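I look after a two-arm folding cell, and the job I get asked about most is what to check before a cloth run. The whole thing takes me up to 40 minutes, tea included. Our bench at Skostdale is a plain white one, so grubby marks show up quickly, and the wrist cameras pick up every speck!

## Start with the table and the cloth

Power on, arms parked, emergency stop tested (both buttons, please). Wipe the surface, then lay one cloth out flat and bring a gripper over it at a crawl, 50 mm a second at most. I use a stripy cloth for this. Wavy stripes are lovely for focusing on, and if the lens is smeary they go to mush straight away.

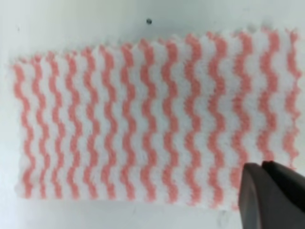
*Wrist view with the cloth laid out and the gripper over the lower right corner.*

If the gripper has wandered further into the picture than it did last time, the camera bracket has slipped. Loosen the two bracket screws a quarter turn, nudge it back, nip them up again. Don't go mad with the driver, they're only going into plastic and I've stripped a few.

## Then the fingers

Folded cloth is much fussier than flat cloth. I do a slow close on a folded edge and stop as soon as the fabric starts to bunch. Write down the finger height at that point. Mine lives in a tatty notebook marked Parnis, which is what we call the left arm (the right one is Wickramasinghe, long story). 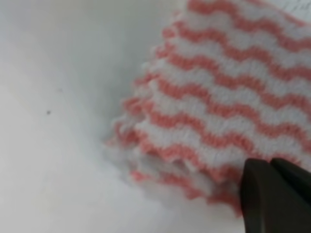
Tarcísio Damasceno wrote in to say he does the slow close three times and keeps the lowest reading, as his fingers always sit a touch high on the first go. I've started doing the same and my notes are a lot less jumpy for it.

Fluff is the other thing. Cloths like these shed, and it packs into the seam between the finger halves. A dry paintbrush gets it out, and I do that every 300 folds.

## Cables last

Send both arms to the middle, jaws facing each other, and look at how the cables hang. You want enough slack for the wrist to turn fully, but no loop low enough to drag across the cloth. Turn each wrist slowly to both ends of its travel and watch the loop the whole way round.

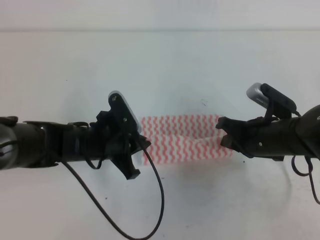 *Both arms brought in to the cloth, cables hanging below.*

If a loop catches, move the strap along the forearm a little and try again. Save the new wrist limits before you power down, or you'll be doing it all over again tomorrow.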